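Does pretraining on other tasks really help with whiteboard wiping, or am I reading the Fedel results wrong?

Posted in Robot Learning > Imitation and Data

Hi all, first post here, so go easy on me. I've been working through the Fedel write-up (the one from the Sellard folks on two-armed wiping) and I'm stuck on the main claim. They train one policy on 469 wiping demos from scratch. Then they take a second policy that has already seen 834 demos of unrelated tabletop stuff, folding and stacking and so on, and fine-tune it on just 50 wiping demos. The second one does as well as the first, and on marks it hasn't seen before it does better.

What I don't get is how stacking cups teaches anything about erasing marker! I tried something similar with our own setup and the fine-tuned policy was worse than scratch. It goes to the board fine, then sort of hovers. Is there a trick to the fine-tuning that isn't in the paper? Or is the comparison unfair in some way I'm missing?

Stedoritz

Pretty sure it's just the bigger dataset. More data is more better. Also check your learning rate, mine was way too high for weeks.

Sellard_bench

OK, I've spent a good chunk of this year on the same problem, so here's what I know (long, sorry).

The comparison is fair but it's easy to read too much into it. The unrelated demos don't teach erasing. What they seem to teach is the boring part: getting a gripper to a flat thing on a table without smacking into it, and keeping the other arm out of the way while you do it. If you look at where the from-scratch policy fails, most of it is in the approach, before any wiping goes on. So the pretrained one gets a head start on exactly the bit that eats up your demos, and the 50 you collect can be spent on contact.

Your hovering sounds familiar. Ours did that too, and it came down to the board always being in the same spot in our demos. The policy learned a place in the air and stopped there. We threw those out and recorded again, shifting and turning the board between runs, with different marks each time. Digits, squiggles, sometimes both together. Marker color matters less than I expected, but where the ink sits on the board matters a lot.

Two other things. Freeze the vision part for the first 12 epochs and then let it go. And score the approach and the wipe separately, or you'll never know which one you fixed. A single success number hides everything. I'd do that before touching the learning rate.

Our current layout has the board flat on the table at a slight angle, a red 6 with a squiggle below it, and one arm coming in at each side:
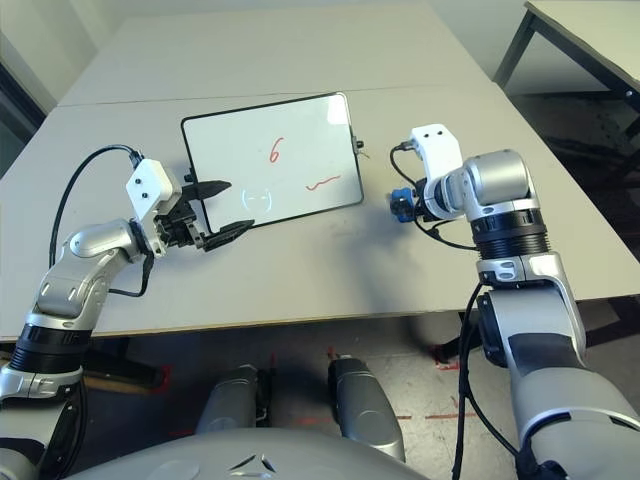 Tapia wants to know whether splitting the score like that makes the numbers impossible to compare with Fedel, which only reports the one success rate. Fair point, and yes, you'd still need to report the combined figure next to the split ones. We keep all three in the same table. Combined goes first so anybody skimming can line it up with theirs.

As for the fine-tuning trick, I don't think there's a secret one. Try moving the board around first and post what you get, I'd be curious whether the hovering goes away on your setup or just moves somewhere else.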